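Plendham open day: the Lekota two-arm filing kit

I went to the Plendham open day in August mainly for the Lekota, a tabletop kit Kerar sells to small offices and training rooms. The session ran 80 minutes, with 4 of us at the bench.

Lwazi Msimang from Kerar started with the wrist cameras. Each arm sends its own view to the screen, and you can save stills as you go.
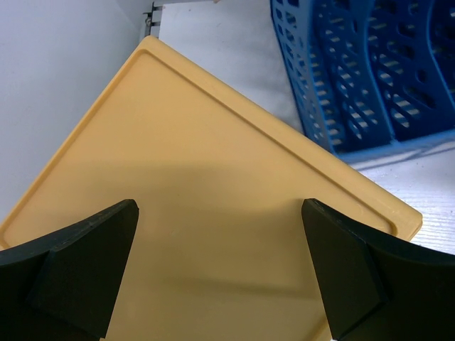

Wrist view: yellow plastic between the fingertips, blue rack behind.

The pads are flat and angled inward. Msimang said a pair is good for 300 hours and changes with one hex key. I asked about shadows from the fingers, a problem we had with our old Covum. He said the software copes, but he'd still add a lamp.

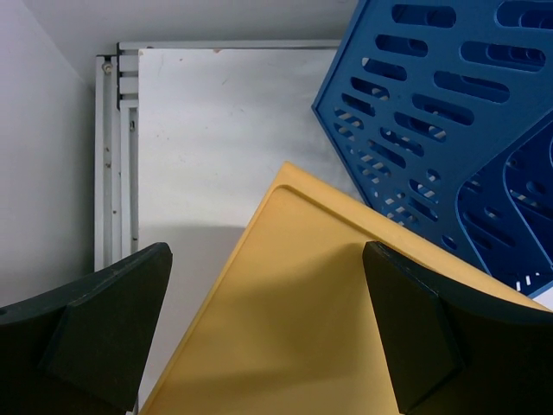
Yellow plastic between both fingertips, white panel and aluminum rail beyond.

The standard desk task set is drawers, folders and a slotted organizer. Both arms mount at the front edge of the table, so reach to the back wall is worth checking before you order.
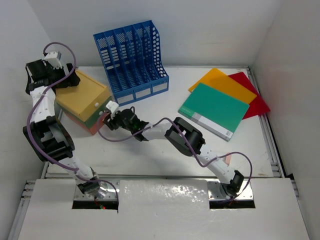
Setup takes 3 hours, according to the sales sheet. Cable routing looked like the fussy part to me — I'd want clips included at this price.

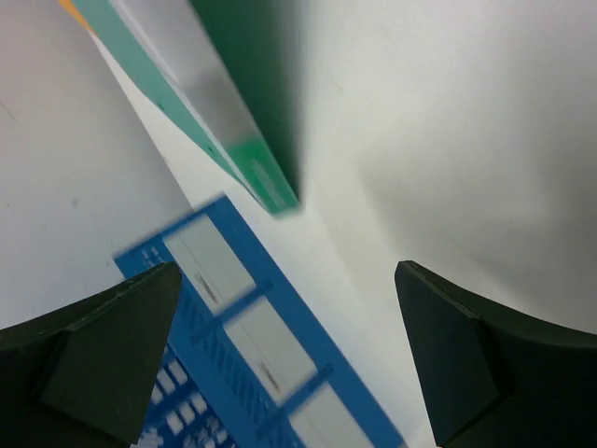 Training is billed separately. Kerar will lend a kit for a month against a deposit, and I have put our name down.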